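4.2 Daylight and the choice of work position

The second group of results concerns where people place themselves when they handle cloth in a room with large windows. In the interviews, many participants said that they prefer to stand near the glass. The measurements give a more mixed picture. At the Tudville site, 68 of the 123 observed folding tasks were done at the window side, and the rest were done deeper in the room, under the ceiling lamps.

We first expected that this difference would follow the weather. On overcast days the window side should be more attractive, and on bright days the direct sun should push people away from it. The diary notes do not support this simple idea. Participants moved away from the window also on grey mornings, and several of them stayed in full sun for the whole task. When we asked about it, they gave reasons which had little to do with light. Some wanted to be close to the door. Others wished to talk with a colleague, or they had always used the same table and saw no need to change it.

The colour of the fabric had a clearer influence. For dark textiles, the participants looked for strong light, and they turned the cloth towards the window to find stains and loose threads. For white textiles they behaved differently. White cotton returns so much light that small marks become hard to see when the sun is behind the worker's shoulder. The experienced participants at the Lachance site knew this well. They held the fabric so that the light came from the side, and the folds and uneven places threw small shadows. One participant called this "reading the cloth", and we have kept her expression in our coding scheme under the name "side reading".

Side reading was noted in 26 tasks, all of them with white or very pale material. It was not taught in the training at either site. The written instructions at Tudville mention only that lamps must be switched on before work begins, and the instructions at Lachance say nothing on the subject. The skill seems to pass from one worker to another by watching. This agrees with our earlier remark in Section 2 that much of the knowledge in textile care is not written down.

The glare from other surfaces must also be considered. Polished or metallic objects near a window can send light back into the eyes of the worker, and the neighbouring white cloth makes the effect stronger. In our questionnaire, glare was named as a source of tiredness more often than low light. This was a surprise for us, as the Ana guideline, which both sites follow, gives a minimum level of light for each task but sets no limit for brightness near windows.

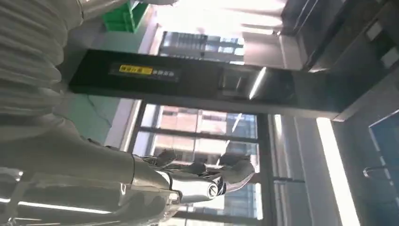
Figure 3. White fabric in strong light, with window glass behind.

We therefore suggest that a minimum level alone is not a sufficient measure for this kind of room. A worker may have more than enough light on the table and still see the material poorly. The direction of the light should be recorded together with its strength, and the colour of the material should be noted for each task. In the Roron protocol, which we used for the second round of visits, these two items were added to the observation sheet. The change made the sheet a little longer, but the observers did not find it difficult to fill in.

A limitation must be named. All visits took place in June, when the sun is low in Tudville and the light enters far into the room. The results for other seasons can be different, and we return to this question in Section 5.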